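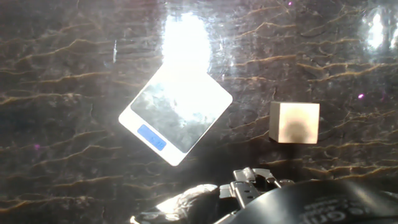

Digital kitchen scale on a dark veined surface.

17 July 2018
By the Roteldale end of the Rye Bakers list

Re: Truvska loaf, gummy in the middle again

> I've made the Truvska rye from the September bake-along twice now and
> both times the bottom third was gummy. The top was lovely. I used the
> dark Windik flour, filled the cups level, and cut it as soon as it
> stopped steaming. Is it the flour, or should I bake it longer?
> Also, does anyone do the overnight starter in a warm kitchen?

Oh, I'm so glad somebody is baking this one again! It's my favorite of everything that has come through this list, and a gummy bottom is very fixable.

My first guess is water. Dark Windik packs down in the bag, and one level cup can hold a lot more flour than the next, so your dough is probably a different dough every time. Try it by weight once and see how it feels. My whole batch comes to 756 grams before it goes in the tin, seeds included, and it should be like wet cement. If you can shape it with your hands, it's too dry for this recipe (rye people will know the feeling, you scrape it off everything for the rest of the day).
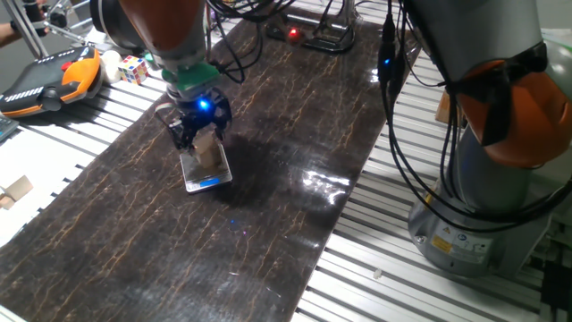 A small beige block standing on the scale.

Second guess, and I'd put money on it, is the knife! I know how good it smells. But a rye loaf this dense is still setting when the crust feels cool, and mine sat wrapped in a towel for 27 hours before I cut it last time. The crumb was even all the way down, a little sticky to the touch, and sliced thin without dragging. I had it with butter and radishes and then I had it again.

I wouldn't bake it longer yet. Change the water and the resting time first, then look at the oven if it still comes out wet. My tin is the narrow one from the Talavera shop, and a wider one will bake faster anyway.

As for the starter, a warm kitchen is fine, but it moves quickly. In July I use less of the old starter, colder water, and mix it right before bed. If it has domed and started to sag by morning, use it right then.
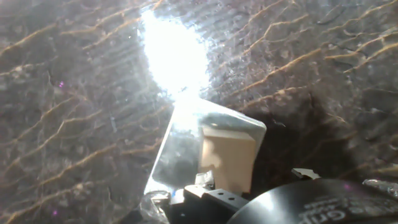 Can I swap the sunflower seeds for caraway?
Use caraway as an extra, a teaspoon or so, and keep the sunflower seeds. They soak up water overnight, and the dough will be too loose if they're left out.

Please write back when you've cut the next one, I really want to hear how the bottom third comes out!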